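Flurside review: a slow mystery that earns most of its length

Flurside starts in January, in the small river town of Condetville, with a schoolteacher reporting that her brother has not come home. The police take down the details and do very little. She starts asking questions herself, and the rest of the movie follows her from door to door.

It is the second feature from Pelkonen, whose first was a comedy, and the change of pace is obvious within a few minutes. There are few jokes here and hardly any music. Conversations run long, and people leave rooms without saying goodbye. At 143 minutes the movie asks for patience, and I lost mine once, during a hearing at the town hall that goes over ground we have already covered.

The lead performance keeps it together. The teacher is stubborn and not always likable, and the script lets her be wrong. A scene with her sister-in-law in a parked car, played almost in one take, is the best thing in the movie. The police captain is less interesting. He gets the same speech twice, and the actor can't do much with it either time.

Denetti, the company behind the movie, shot it on location, and the cold looks real. Breath shows indoors. The river is in nearly every outdoor shot, but the camera doesn't linger on it – you just get used to it being there. The sound work is also strong, especially in the ferry sequence, where half the dialogue is lost under the engine and you have to follow faces.

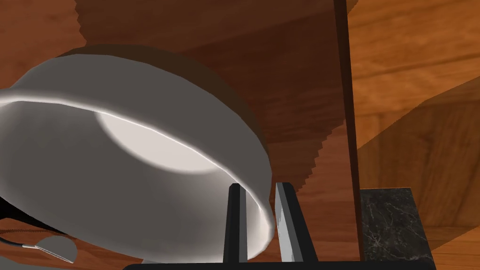 By the Reviews Desk
Staff film critic

The ending will divide people. The question of what happened to the brother is answered, but the answer comes around 51 minutes after most viewers will have guessed it, and the movie knows this. The last stretch is about what the teacher does with the information. I thought it worked, apart from a final phone call that explains too much.

Parents should know there is some strong language and one upsetting scene at the riverbank. There is no scene after the credits.

Rating: three and a half stars out of five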